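07/07/2018

Okay, cold brew thread! I have been making it at home for two summers now and I finally have a batch I'd serve to guests.

1/ Coarse grounds. Coarser than you think! My first tries were ground for drip and the bottom of every glass was mud. Now I go for something like raw sugar.

2/ My ratio is one part coffee to eight parts water, by weight. Vira Ivanyshyn swears by one to five and cuts it with milk afterward, and hers is great too (very strong, be warned).

3/ 15 hours on the counter, covered. I tried the fridge for the same time and it came out thin, so if you steep cold, give it longer.

4/ Some table stuff.
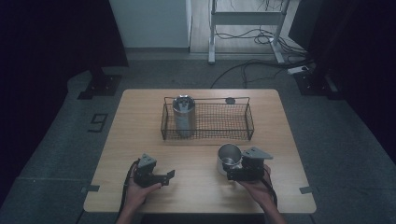
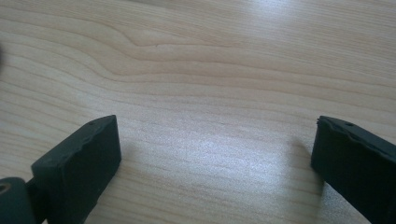
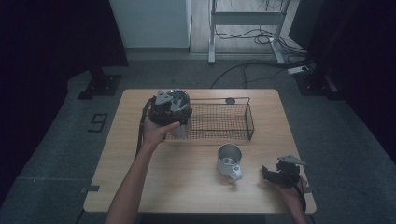
5/ Filter twice! Once through a sieve to catch the big bits, then through paper. The paper is slow. Put on a record, go water the tomatoes, don't squeeze it.

6/ Beans: I'm on the October roast from Telter that I found at the back of the freezer, and it's still lovely, all cocoa and a little orange peel. Next up is a bag of Zeron that Danilo Dizon mailed me (thank you Danilo!!).

7/ Ice cubes made of coffee. Do it. A tray takes roughly 15 minutes less than forever, but your last sip tastes like your first.

8/ Shahab Bahrami asked about tonic water. Yes!! Half and half over ice, pour the coffee in last and go slowly or it foams all over the place.

9/ It keeps about a week in a closed jar. Mine has never made it past day four, so someone with more patience please report back.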